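November 29, 2020
Workshop notebook, textile room

Came in early and turned on the heating. Iulian Toma had left the sorting table clean, thank you. The list for today: finish the dark pile, test the zippers, decide the folding method for thick garments.

1. Dark pile

The dark pile is everything black, navy and charcoal from the Samonte bags. There are 29 pieces in it. I wrote in February that we should not mix thick and thin things in one bag, and I still think so. When a T-shirt is under a winter hoodie it gets lost, and then somebody opens the bag three times to find it. Benjie does not agree with me. He says that the bags are for transport only and that sorting must happen on the table. We will ask Seraina Haslinger what she prefers, it is her shelf in the end.

From the 29 pieces, 8 have a zipper. I put them apart.

2. Zippers

Method the same as last time: close fully, open fully, close to half, pull lightly on both sides. If the teeth stay together, it passes. I do it slowly. Min-kyu Byun does it faster than me but he forgets to write.

Seven passed. One navy jacket opens from the bottom when the slider is at the top. I think the slider is worn wide. I pressed it a little with the small pliers and it was better for two or three closings, then the same problem again. It goes to the repair box with a paper note. We have spare sliders from Landus in the second drawer, but I do not know if the size is correct. To measure.

Note for myself: the zipper must be closed before folding. When it is open, the two front sides slide away from each other and the fold is never straight. I wrote this on the wall sheet also.

3. Folding of thick garments

We tried two ways.

Way A (from Consolacion Tolentino): front down, sleeves crossed on the back, hood folded down onto the sleeves, then fold in half from the hem. Good for the shelf. The stack is flat and does not fall. With a very thick hood it becomes a small hill in the middle, and more than five pieces in one stack will lean.

Way B: roll from the hem to the hood and put the roll inside the hood. It takes less space in the bag and the hood keeps everything closed. But on the shelf the rolls look all the same and one can not see the zipper or the size label.

My opinion: Way A for the shelf, Way B for the bags. Consolacion agrees about the shelf. For the bags she wants to see if the fabric gets wrinkles after one week. I prepared two rolls, they are in the blue box, please do not open.

The charcoal one with hood was the difficult piece of the day. It is heavy cloth, and every time it is lifted from the middle the hood goes to one side and the body goes to the other, and the zipper makes a curve between them.
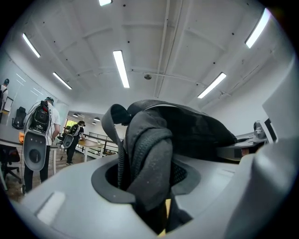
Charcoal garment bunched up, zipper track bending down the middle.

For such a piece it is better to find the two shoulder seams first, shake it once, and lay it down with the zipper in a straight line. After this Way A needs roughly 15 seconds. Without the shaking I had to begin again two times.

4. To do

- Measure the slider on the navy jacket, compare with the Landus ones
- Ask Seraina about mixed bags
- Order more paper labels (Jalla has the small size)
- Open the two rolls together with Consolacion, look at wrinkles
- Min-kyu: please fill in your zipper results from last time, the column is still empty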